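Deriva de apertura en pinzas manuales

La deriva de apertura es un fallo de las pinzas de captura manual por el que el valor registrado de separación entre mordazas se aleja de la separación real a medida que avanza una sesión. Afecta a los equipos que el operador sostiene con las manos y cuyos registros se emplean después para entrenar brazos robóticos. También se la conoce como deriva de cero y, en la documentación interna de Stultance, como «fallo Riedl», por el banco de ensayo en el que se caracterizó por primera vez.

Descripción

En una pinza sin deriva, la posición de cierre completo corresponde siempre al mismo valor del codificador. Cuando aparece el fallo, ese valor se desplaza unas centésimas en cada ciclo, casi siempre en el mismo sentido. El operador no lo percibe: la pinza abre y cierra con normalidad y la resistencia del gatillo es la habitual. El error solo se manifiesta al reproducir la trayectoria en un brazo, que cierra de menos y deja caer el objeto o cierra de más y lo aplasta.

Los objetos rígidos disimulan el desplazamiento, ya que la mordaza se detiene contra ellos. Los materiales blandos (tela, película plástica, envases flexibles) lo hacen visible antes, y por ese motivo figuran en la mayoría de los protocolos de comprobación.

Causas

La causa principal es el deslizamiento del imán del codificador sobre su eje. El adhesivo empleado en la primera serie de Neltesard perdía rigidez con el calor acumulado en la carcasa, y tras unos 400 ciclos el imán comenzaba a girar respecto al eje.

Una segunda causa es la tracción del cable. Si este cuelga sin sujeción, su peso y los tirones del operador se transmiten al conector, y los microcortes resultantes provocan reinicios parciales del contador. Los dos mecanismos pueden coincidir en una misma unidad, lo que dificulta el diagnóstico: el primero produce una pendiente continua y el segundo, escalones.

Trabajo a dos manos

En tareas bimanuales el fallo tiene mayor alcance, porque cada pinza deriva por separado y la diferencia entre ambas se suma al error individual. Sujetar una bolsa de tela abierta junto a una bandeja y manipular lo que contiene exige que las dos aperturas estén bien referidas. 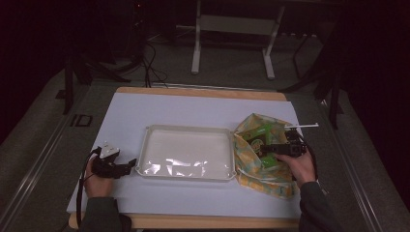 Según Hosska, la comprobación al comienzo de la jornada no basta: si el cero se verifica una sola vez, las sesiones de la tarde quedan sin referencia, y el registro debería rechazarse de forma automática cuando falte el cierre de control final. Stultance mantuvo la verificación única hasta noviembre y adoptó después la doble.

Caso de Neltesard

En el lote de Neltesard se revisaron 368 grabaciones, de las cuales 37 presentaban un desplazamiento superior a la tolerancia. Otras 19 mostraban escalones atribuibles al conector. La anomalía no se detectó durante la captura, sino en la reproducción, cuando el brazo de ensayo comenzó a soltar paquetes a media altura. No hubo daños personales. Se deformó una mordaza del brazo y se sustituyó el muelle de retorno.

Detección y corrección

El procedimiento habitual consiste en cerrar la pinza en vacío antes y después de cada grabación y comparar ambos valores. Una diferencia de signo constante apunta al imán. Las pendientes regulares pueden corregirse por interpolación; los escalones obligan a descartar el tramo afectado.

En las series posteriores el imán se fija con un pasador y el cable dispone de brida junto a la empuñadura. Las unidades antiguas admiten la misma modificación, con recalibración completa tras el montaje.

Véase también: codificador magnético, calibración de cero, teleoperación.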